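Home | Products | Manuals | Support | Contact

Skelomix Bench Frame: Set-Up Guide
Section 4: Placing and leveling the frame

Read this section through before you lift anything. The assembled frame weighs 32 kg and should be moved by two people.

1. Choose a floor that is hard and dry. Leave 300 mm behind the frame so the rear bolts can be reached.

2. Lay the long rails on a blanket with the slots facing up. Wipe the slots with a dry cloth. 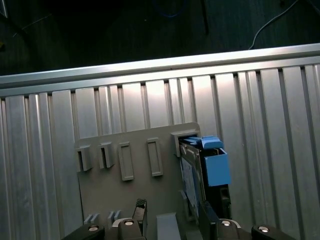
3. Slide two T-nuts into each slot before fitting the end caps. Nuts cannot be added later without taking the caps off.

4. Stand the frame up and screw in the feet by hand until they stop. Back each one out two full turns.

CAUTION: Do not drag the frame once the feet are fitted. The threads will bend.

5. Put a level across the front rail, then the side rails. Adjust one foot at a time. The finished work height is 950 mm.

6. Tighten the lock nuts and check the level again.

Note: If a computer will sit on the frame, shut it down and unplug it before moving it. Tie up any cables that hang below the rail.

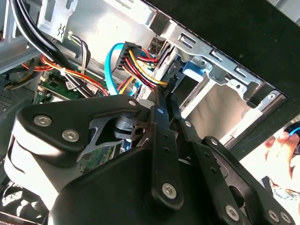 Wait a day before loading the shelf fully, then go over the lock nuts once more. Frames on wood floors may need this again after a month.

Related sections
Section 3: Parts list
Section 5: Fitting the Imrie shelf
Section 6: Costthorpe drawer unit

Comments (3)

benchtop_m: Step 3 got me. Had to pull both caps.

Forex: Does the Imrie shelf fit the older frame?

garage9: Yes, but you need the longer bolts.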